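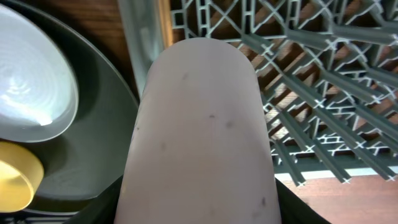
Gray plastic dish rack and dishes at the clearing-up table, Plorstead kitchen.

Plorstead Shared Kitchen: Table Clearing and Washing-Up
Second progress report to the Hiltico Fund
Prepared by Sugeng Harahap, 26/01/2022

Period covered

This report covers the period from the first payment up to the end of December. The first report dealt with the lease and the plumbing and those sections are not repeated. The work since then has been on the tables where meals are cleared, scraped and racked after use.

Position at the end of the period

The kitchen ran 47 meal sessions in the period. One session was canceled when the water was shut off on our street, and it was not rescheduled. All sessions since the start of December have used the new clearing layout, and we do not plan to go back to the old one.

Under the old layout, everything went straight from the dining side to the sink. Food scraps, paper and dishes arrived together and were sorted there. The sink drain blocked twice in the first weeks for this reason, and the second time we had to close the kitchen early. The plumber's bill is in the accounts under repairs.

The clearing table

Clearing is now done on a wooden table against the wall, before anything goes to the sink. Each station is laid out in the same order from left to right:

Clear plastic bin for paper, wrappers and other dry trash.
Small black tray for crumbs and loose food.
Large round black tray for the dishes as they come in.
Light gray dish rack for plates, bowls and cups.

The bin is clear so that people can see if a spoon has gone in with the napkins. We lost a fair amount of flatware before this change. Loss has not stopped, but we have not had to reorder since the bins came.

The small tray has been the weak point. It is shallow, and dry food such as rice and flakes gets knocked along it and over the edge when plates are scraped in a hurry. People then wipe the table with a wet cloth and the grains end up at the sink anyway. We tried lining the tray with paper for one week. The paper slid and made things worse, so we stopped.

The round tray has worked well. It was bought for serving, and we moved it to clearing when we saw that it held a full place setting with room to get a hand around each item. Dishes are set down on it spread out or with a small item on top of a larger one. We ask people not to stack higher than that.

The rack has a crisscross grid in the base. Plates can stand up in it if they are set against the ribs, but the smaller cups tip over. For now, cups go in upside down at one end. Sitompul, who supplied the racks, have offered to exchange them for a type with pegs. We would prefer to keep what we have until the plates themselves are settled (see below). 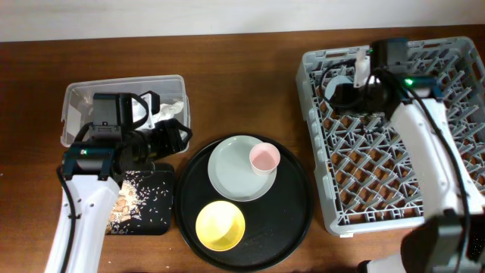 Dishes and colors

The kitchen's dishes come from several sources and do not match. We have pale green, pale blue-gray and white pieces, yellow bowls, and small cups in pink and other colors. This was raised as a concern in your comments on the first report. Our view is that mixed sets are fine for daily use. The bright bowls are easy to spot on the dark tray and are the pieces least often left behind.

Size matters more than color. The widest plates do not stand properly in the rack and lean on whatever is next to them. We have taken 10 of these out of use and put them on the top shelf for serving bread.

Spending

Spending on the clearing stations to date is $563. This includes the bins, both kinds of tray, the racks and delivery. It does not include the tables, which were already in the building. A balance of $400 remains on this budget line. We ask to carry it forward into the next period. Receipts are attached except for one small delivery charge, where we have asked Nasus for a copy.

Problems still open

Deeper trays for loose food. Nasus sell one with a higher side in the same width. We have asked for one on trial before ordering more.

Marks on the tabletops. The wood is brown and does not show stains much, but there are rings at the stations nearest the sink. The tables need to be oiled. This will be done over a weekend when the kitchen is closed.

Instructions. The written sheet is too long and people do not read it. A shorter version with the four steps in order will be put on the wall behind each table.

Work planned for the next period

Trial the deeper tray at one station for two weeks.
Oil the tables.
Decide on the rack exchange with Sitompul.
Replace the cups that are chipped, using a size that stands in the current rack if we keep it.

We would be glad to have your answer on the carry-forward before the trays are ordered. The accounts for the period are in a separate file.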